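Section 7. Installing the Pultico Under-Table Power Rail

Read this whole section before you take the rail out of its bag. The work is not difficult, but the order of the steps is important, and step 5 can not be undone easily.

The rail fits any flat table top with a free underside of 49 cm or more in length. It gives you power at the table edge, so that cords do not run across the surface or hang down to the floor.

What is in the bag

1 power rail with fixed supply cord
2 end brackets, left and right
1 center clip
7 screws, short
1 paper template
Cord ties

You will also need a pencil, a tape measure, a hand screwdriver and masking tape. A power screwdriver is permitted only on its lowest setting.

CAUTION: Do not connect the supply cord to the wall outlet before step 11.

Choosing the position

1. Decide which side of the table you will sit or stand at. The rail should be on this side, or on the short side next to it.

2. Look under the table with a flashlight. Crossbars, drawer runners and old screw holes must be at least 2 cm away from the rail on every side.
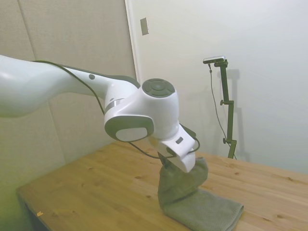

3. Measure the thickness of the table top at the edge. The short screws are made for tops of 17 mm or more. If your top is thinner, stop here and order the clamp set from Wu Supply. Please do not try to use washers to make the screws shorter. We have seen several good tables damaged in this way.

Note: Some table tops are thick at the edge but thinner in the middle. Measure where the screws will really go — a small drawer or cable opening can help you to reach this place with the tape.

Fixing the brackets

4. Tape the paper template to the underside of the table. The printed arrow must point to the table edge. Press the template flat with your hand and check again that it is parallel to the edge.

5. Mark the holes through the template with the pencil, then remove the template and make a small starting hole at every mark. Do not go deeper than half of the table top.

6. Screw on the left bracket first, with two screws. Tighten them until the bracket does not move, and then stop. More force does not make it stronger.

7. Screw on the right bracket in the same way, also with two screws.

8. Fix the center clip with one screw. Leave it a little loose, because it must turn when the rail slides in. Two screws will remain. Keep them as spares.

Note for owners of the Plondance folding table: fold the legs in and out once before you continue. If a leg touches a bracket, move both brackets toward the middle by the same distance.
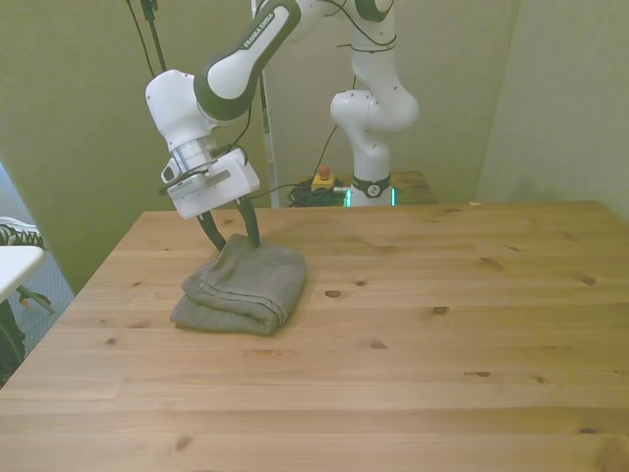 Hanging the rail

9. Hold the rail with the outlets facing you and slide it into the left bracket until you hear a click. Lift the other end into the right bracket. Then turn the center clip over the rail and tighten its screw.

10. Lead the supply cord along the underside and down the inside of one table leg. Use a cord tie at the top of the leg and another near the floor. The cord should have some slack, but it should not form a loop where a foot can catch.

11. Connect the cord to the wall outlet. The small light on the rail becomes green. If it becomes red, disconnect the cord and go to Section 9, "Faults".

CAUTION: Never connect one power rail to another power rail, or to an extension cord.

Care

Disconnect the rail before cleaning. Wipe it with a dry cloth — no spray, no wet sponge. Check the bracket screws once in a year, for example in April, and also each time the table is moved to another room.

Spare brackets and templates are available from Firstead. Please give the number from the label on the back of the rail when you order.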